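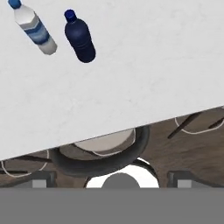
I've been drinking Climden tap water for most of my life and until last month I couldn't have told you where it came from. The hills, I suppose I'd have said. So when the water bill came with a flyer tucked in for the treatment works open day I stuck it on the fridge, and for once I went to the thing on the fridge.

Getting there was the hardest part. The works is up the back of town past the old sawmill, at the end of a road I'd always assumed was somebody's driveway. They'd put on a shuttle from the footy ground car park, which was a good idea, except that it was 2 minibuses and everyone had decided to come at ten in the morning. I stood in the queue behind a family with a very tired toddler and a very cheerful grandad, and by the time we got on I knew quite a lot about the grandad's rainwater tank (slimline, beige, wrong side of the house).

You sign in at a demountable, get a hi-vis vest and a hard hat, and then they walk you up the hill to the Brokel reservoir so you can do the whole lot in order, the way the water does. I hadn't read the flyer properly and had no idea there'd be a walk. There are 300 steps! Concrete ones, with a handrail that's hot enough to fry an egg on by mid-morning. Wear proper shoes. I wore sandals and I'm still cross with myself.

It's lovely at the top though. The Brokel was fairly full when we went, very flat and brown-green, with a line of pelicans sitting on the floating boom as if they'd been hired for the day. Our guide was one of the operators, a quiet woman who got much less quiet once she started on the subject of algae. They watch for it all summer. The intake tower has openings at different depths and they pick which one to draw from depending on what the lake's doing - warm and green near the top, cold and a bit metallic down the bottom, and a nice band somewhere in between if they're lucky. I'd always pictured a plughole.

Then back down the steps, which my knees liked even less, and into the works proper.

The first building is where they add the alum. The raw water comes in looking like weak tea and they stir in a dose that makes all the fine muck clump together into fluffy bits called floc. There was a row of glass jars on a bench with little paddles turning in them, each with a different dose, and you could watch the floc forming if you bent down and were patient. The kids were glued to it. So was I, to be fair, and I got gently moved along. They do those jar tests by hand whenever the river changes after rain, and the operator told us she can usually guess the right dose from the colour before the jars have finished.

After that it's the settling tanks, which are long and open and very peaceful. The water goes in at one end cloudy and slides over a weir at the other end looking nearly drinkable. It smells like a wet garden. I could have stayed there all day with a book.

The filter hall was my favourite. There are 8 beds of sand and crushed anthracite, and they'd timed it so each group got to see one being backwashed. They push air and water up through the bed from underneath, the whole thing boils up black and disgusting, and then over several minutes it runs clearer and clearer until you can see the sand again. Everyone clapped. The noise in there is tremendous, by the way. They hand out foam earplugs at the door, and if you've got little ones with you I'd bring the proper earmuffs, as the plugs kept popping out of small ears.

Somebody in our group asked whether the sand ever gets replaced. It gets topped up now and then when a bit washes away, but most of what's in there has been in there for years. There's a jar of it on the windowsill that you can run your fingers through. Nicer than the sand at the beach we go to.
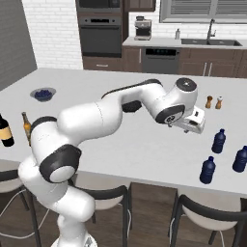
Why does the tap water taste stronger of chlorine some weeks than others?

Chlorine gets used up as the water travels, and how fast depends mostly on the temperature and on how long it's been sitting in the pipes. In warm weather they dose a bit higher at the works so there's still some left by the time it reaches the far end of town. If you live close to the works, as I do, you get the stronger end of that. A jug left in the fridge overnight with the lid off will lose most of the taste.

I was very pleased with that answer as I've been grumbling about my February cups of tea for ages. I've now got a jug in the fridge and I'll admit the tea is better.

They had a blind tasting set up near the exit too, run by the lab staff. Paper cups, a scorecard and a golf pencil. You had to say which was Climden tap, which was tap through a filter jug, and which was bought from the shop. I got them all wrong. I was completely sure of myself as well, I'd even written "obvious" next to my pick for the bought one. The cheerful grandad got full marks and was unbearable on the bus.

The lab itself you can only see through a window, which was a shame, but they had a poster up with every spot in the district where samples get taken. One of them is a little green box outside the library that I've walked past for years and thought was something to do with the phones. You'd never look at it twice. Someone comes along with a key, runs the tap for a while, fills the bottles, and off they go in an esky.

Food was by the Szewczyk bakery, who'd parked their van next to the clear water tank and sold out of cheese and spinach rolls well before lunch. I had a finger bun and a coffee and sat on a kerb. There was shade on the far side of the pump house but I only found it as I was leaving. More chairs next time, please, if anyone from the works is reading!

Last stop was the pump house. The big Raltel pumps were going in there on the day, painted a cheery blue, and there's an old steam one kept polished up in the corner from when the works first opened. It hasn't run for decades.

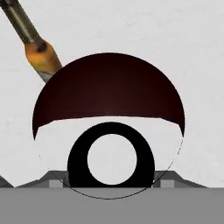 The bit that stuck with me, though, was the control room, and I nearly skipped it as the queue was long. It's a small room with a kettle, a lot of screens and a whiteboard. They can see the level of every tank in the district from there, and you can watch the town wake up. The line drops away from six in the morning as everyone has a shower, levels out, then drops again at teatime. On grand final day there's a dip at half-time. I'd heard that story before and assumed it was made up, but they had the printout stuck on the wall with an arrow drawn on it in texta.

I asked what worries them most and expected to hear drought. It was burst mains. Some of the pipes under the old part of town are cast iron and nearly as old as the steam pump, and when the clay dries out and shifts in late summer they crack. Whoever's on call can have 2 bursts in a night and still be due in for the morning shift. I thought of all the times I've been shirty about brown water on washing day and felt a bit small.

The whole visit took me most of the morning, steps and queues included. It's free, the next one's in March, and you do need to book the reservoir walk even though the flyer makes it sound as if you don't. If stairs aren't your thing you can join at the alum building and miss nothing of the works. Take a hat, and get to the bakery van early.

Comments

Anonymous
I did the tasting and got them all wrong too. My husband said the tap one was "clearly from a mountain".

Anonymous
Do they let dogs in? Can't see anything on the flyer.

Reply from the author
I didn't see any, and I wouldn't fancy it with the noise in the filter hall. Give the works a ring and ask.

Anonymous
The green box outside the library!! I've been leaning my bike on that.

Anonymous
I worked up there as a young fella before they put the new filters in. We used to rake the old beds by hand, in gumboots. Glad the steam pump's still looked after. It does run, or it did for us, once a year on compressed air, so someone might like to ask them about that in March.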